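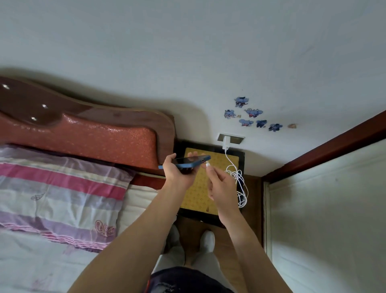

A headboard with a padded panel, and the charging table beside it.

Headboard
By Bernadette Hervieu | Updated November | 18 shares | 3 comments

A headboard is the upright panel at the head of a bed. It can be bolted to the frame, hung on the wall, or just wedged between the two and hoped for the best (mine, for years). I've been writing up bedroom furniture for this site for a while now and the headboard is still my favorite entry, so bear with me if I run on!

Purpose
The old job was keeping drafts off your head and stopping the pillows from sliding down behind the bed. The pillow part still matters. These days I'd say people mostly want something to lean on while they read or scroll, and that's where a padded panel earns its keep.

Materials and shape
Wood is the classic - plain slats, a flat panel, or a shaped piece with a wavy top like the reddish-brown one here. A glossy finish wipes clean in seconds but shows every fingerprint in morning light. Upholstered panels are softer on the back and harder to clean. A small pattern, say leaves on a coral red, hides a lot more than solid beige does. I learned that with a cream one from Villby, and I'm still sore over it.

Plenty of makers do both at once, a wood surround with the padding set low, right where your back lands. The Patari pattern book calls this a "half rest." I've never heard a shopkeeper use the term.

The wall beside it
The space next to a headboard fills up fast. There's usually an outlet down low, then a little table, then a charging cable in a tangle on top of it. A low stool does just as well as a nightstand if all you need is a spot for a phone. In a lot of homes the stickers end up here too, in easy reach of anyone small who's supposed to be asleep.

Placement
Most people put the headboard flat against a solid wall. Under a window works, but you get the light in your eyes and the sill at the back of your neck. If you have a corner with a window on one side, I'd keep the bed on the plain wall and leave the sill clear so you can get at the latch. Leave 2 inches behind a wall-hung panel if your paint marks easily. Bare white walls like these show a scuff from across the room. 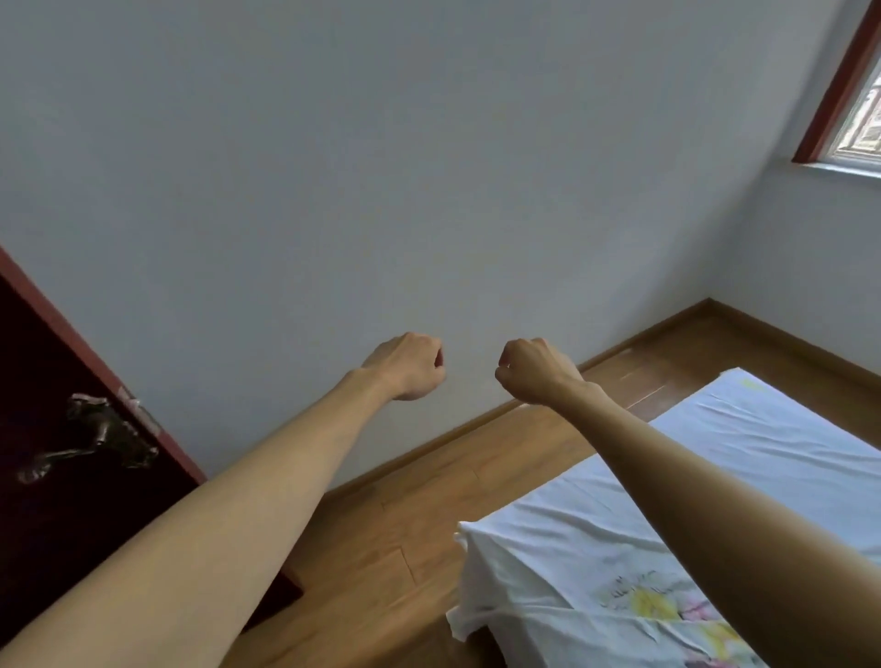
Care
Dust the curves with a dry cloth, then a barely damp one. Vacuum the padding with the brush attachment. Check the bolts once in a while - Özkan beds come with a little wrench for it, which I have lost twice.

Comments (3)

prirkidar_fan: My Prirkidar one squeaks no matter what I tighten. Any ideas?

Bernadette Hervieu: Try felt pads where it meets the frame! Fixed mine.

lou23: Team wood here. Padding and my cat do not mix.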